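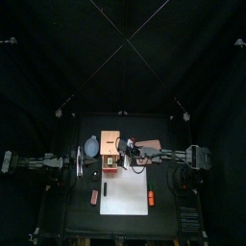 25/02/2024, bench 2, bimanual cell

In on a Sunday because I couldn't leave the drawer thing alone. Very glad I came!

Where we were on Friday: Govance (the planner, current branch, with Sorcha's new cost terms) would plan a nice path to the drawer for the left arm, a nice path for the right arm, and then spend ages stitching them together so they didn't meet over the box. The stitched result was safe but ugly. Lots of stopping and waiting, and the right arm took a huge detour over the cutting board with its elbow up in the air.

What I changed today:

Threw out the two-stage stitching and put both arms into one problem with a shared time axis. I had been avoiding this since January because I assumed it would be too slow. It's slower per iteration, yes, but it needs far fewer of them. Cap was 2,000 iterations, and the joint version is settling in 46 on the drawer task. I ran it again because I didn't believe it, and got 46 again (same seed, so of course I did, silly). With other seeds it moves around a bit but stays in that neighborhood.

Warm start comes from the last good plan, shifted forward in time. Marion suggested this ages ago and I nodded and forgot. Marion, you were right, it's lovely.

The drawer itself is now a proper joint in the world model instead of a box that teleports when somebody calls set_open. So the planner knows that an open drawer reaches out over the corner of the board, and it keeps the right wrist clear of it. Before this it would happily plan straight through the red front panel whenever the state flag was stale. The closed pose and the open pose share one mesh now, so please don't edit the old drawer_open file, it isn't loaded anywhere.

Perception notes. The drawer estimate is really solid. Red front on light tan wood against a black table is about as kind as it gets. The white cutting board is still the troublemaker: the segmenter likes to bite a piece out of it along the handle slot and return two regions, and then the support-surface code picks whichever one comes first. I put in a merge step for coplanar regions closer together than 5 mm and that fixes it in every log I replayed. It's a patch. Gavin M., if your version of the surface fitter is nearly ready I would much prefer that.

The carrot comes back as two objects when the threshold is low, split at the dark band. Same merge step, different reason. I raised the threshold for now. The little off-white block in the drawer is the hard one, with the shadow in there eating one side of the point cloud. Pose is fine in x and y, yaw is a coin toss. Idea: use the drawer walls as a prior on where it can be and stop asking the cloud for something it doesn't have.

Control side, short version. Impedance gains on the left arm are back to the Ernley set. The gains I tried on Thursday night felt great in free space and buzzed horribly on contact. Cable drag on the right arm shows up as a small bias in the wrist torque when it reaches across, and I'd like to fit it as a function of pose before anyone tunes anything else. Gavin I. has a script for something similar, must ask him where it lives.

Tooling: the replay viewer now draws both arms' planned paths on one timeline, with the closest-approach distance plotted underneath. Scrubbing through it is so much fun. I found a sign error in the clearance gradient in the first few minutes, purely by seeing the curve bend the wrong way. It has been there since we ported from Farquharson. Fixed, with a test.

To do:

- 9 logs still to replay with the joint planner, listed in the shared folder
- drawer-wall prior for the block pose
- ask Amber whether the Sirkix driver can timestamp on the arm side, as my two clocks drift and the shared time axis really cares
- bowl handover, which should now be plannable in one go (!!)
- delete the stitching code once Sorcha has looked it over

Branch is joint-time, pushed, tests green except the old stitching ones, which I've marked as skipped.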